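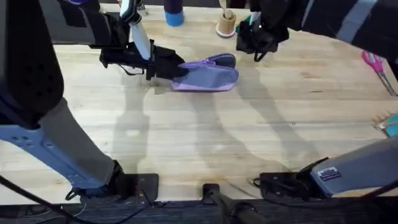 How does crude oil become petrol?

Crude oil is a thick, dark liquid that comes from deep under the ground. We cannot put it in a car as it is. It is a mixture of many different liquids, and first somebody must separate them. This work is done in a refinery.

At the Brotudgate refinery there are 11 tall metal towers. Before the oil goes into the tallest one, it passes through a very hot oven, called a furnace. There it is heated to 375 degrees Celsius. This is much hotter than the oven in your kitchen! Most of the oil then turns into vapour, like water that turns into steam.

What happens inside the tower?

The tower is hot at the bottom and cooler at the top. The vapour goes up, and on the way it becomes cooler. Inside the tower there are many flat floors with small holes, and these are called trays. When a part of the vapour is cool enough, it becomes liquid again and stays on a tray.

The heavy parts stay low. From them we make the black, sticky material for roads. Diesel is collected in the middle, and the part for petrol is collected near the top. The lightest part stays a gas and leaves through a pipe. 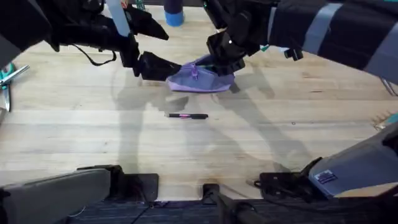
Words to remember

Vapour: a liquid that has become a gas.
Tray: a floor inside the tower where liquid is collected.
Furnace: a very strong oven.

Something to ask at home

Which things in your house are made from oil? Look for plastic bottles, candles and paint.

Text by Katia Dal Bello, for the children's pages of Rativura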